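# Capítulo 6. El café de casa: lo que se mide y lo que se cree

Casi todos los manuales de economía doméstica dedican a la mesa del café un capítulo amable, con consejos que se repiten desde hace décadas sin que conste quién los comprobó. Este empieza con una duda: ¿cuánto de lo que hacemos al ordenar las tazas y servir un producto en grano o molido tiene algún efecto, y cuánto es costumbre?

Tomemos el árbol para tazas. El catálogo de Skamby promete que «libera la encimera» y que «alarga la vida de la loza». Lo primero depende de qué hubiera antes en la encimera. De lo segundo, el catálogo no aporta ninguna prueba.

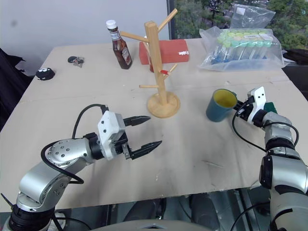
*Figura 6.1. Árbol para tazas, de madera, y taza verde azulada con interior amarillo.*

Un soporte vertical ocupa poca base y mucho aire. En un armario de baldas bajas no cabe; sobre la mesa, obliga a dejar sitio para que la mano entre y salga con la taza. Quien compare modelos hará bien en medir ese espacio de maniobra, que los fabricantes suelen omitir. Skarisska anuncia un árbol de 9 ganchos sin indicar para qué diámetro de taza, y el alumno debería preguntarse si pueden llenarse todos a la vez.

## 6.1. Verter y dosificar

El segundo terreno de las certezas heredadas es la dosis. «Una cucharada colmada por persona» no es una medida: lo colmado cambia con la cuchara, con el grano y con la prisa. Verter directamente desde el recipiente es todavía menos preciso, aunque para reponer un tarro sirve igual.

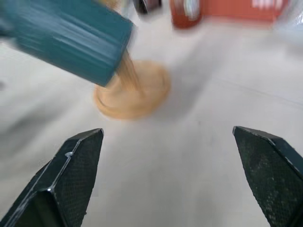
La única forma de saber cuánto se ha servido es pesarlo. Un paquete de 500 gramos, a razón de unos 60 por litro de agua, da para algo más de ocho litros de café; si en casa dura mucho menos, o se bebe más de lo que se dice o la cuchara miente. Conviene anotar el peso durante una semana entera antes de cambiar de marca o de cafetera.

Tampoco hay que fiarse de los recipientes dosificadores. El modelo Erotton lleva marcas interiores que corresponden a un volumen, y el volumen no distingue entre una molienda fina y otra gruesa.

## 6.2. ¿Colgar o apilar?

La discusión más viva entre los lectores de la edición anterior fue la de las tazas. Se suele afirmar que colgadas se secan mejor. Puede ser, según la inclinación del gancho y lo escurridas que lleguen. Apiladas ocupan menos superficie, a cambio de roces en el borde que solo importan si la loza importa.
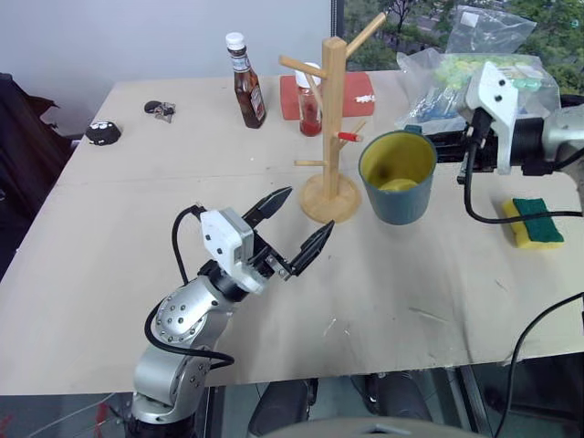
Olivares objeta que el capítulo exige demasiadas pruebas para un mueble tan modesto: «Yo cuelgo las tazas porque así las encuentro. No necesito que además duren más».

La objeción es razonable y la aceptamos a medias. Encontrar las cosas es un motivo suficiente, pero entonces que el catálogo diga eso y deje la loza en paz.

**Actividad previa.** Sirva tres veces la cantidad de café que considere habitual, sin mirar la báscula, y pese cada una por separado. Apunte los resultados y guárdelos para el apartado 6.3.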